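Search this site
Search
Enter keywords

Omcombe Shared Workshop: Minutes of the April Members' Meeting

April. Minutes taken by Ludivine Delorme

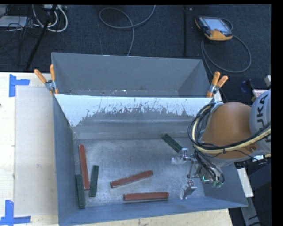
Present: Jacqueline Guillot (chair), Jérémie Picard, Thibault Lecomte, Fabrice Bailly, Ludivine Delorme (minutes), and enough members to use up the good chairs. The meeting opened at 7:10 pm, the 7:00 pm start having been spent looking for the agenda.

1. Previous minutes
Approved with one correction. Fabrice did not "storm out" of the March meeting. He left briskly to move his car. The minutes regret the verb.

2. Parking
The landlord has repainted the lot and we now have 4 spaces. The old lines still show through, so on a rainy evening there are two parking lots on top of each other and members are free to believe in either one. Jérémie has asked for the old lines to be blacked out. The landlord has replied that they will fade.

3. Heating
Jacqueline presented two quotes for the rear heater. Holtex wants $4,000 to replace it. Twal wants $3,000 to repair it, with no promise about next winter. Thibault asked what the heater does at present. Jérémie said it makes a noise. A long discussion followed on whether people feel warmer when they can hear a heater, with strong views on both sides.
Vote: replace, carried. Thibault asked that his vote against be recorded, along with the fact that he owns a very good sweater.
Action: Jacqueline to accept the Holtex quote and ask if June is possible.

4. Refrigerator
The refrigerator was cleaned out in March. The owner of the soup has still not come forward. From now on food must carry a name and a date. Fabrice asked if initials would do. The chair pointed out that this was how we got the soup.

5. Trip to Skurudham
Nearly 36 members have said they are interested in the summer trip. Five have paid. Ludivine reminded the meeting that the bus company takes a deposit and has no form for interest.
Action: Ludivine to send one more email, in a firmer tone. Thibault to read it first and take out the capitals.

6. Door code
The code will change at the end of the month. It will not be written on the whiteboard this time, as the whiteboard faces the street.

7. Any other business
Fabrice proposed shorter meetings and spoke to the proposal for quite a while. Deferred to May.

Closed at 9:25 pm.

Recent items
Minutes of the March Members' Meeting
Parking: which lines to use
Skurudham trip: how to pay
Lost and found: one glove, left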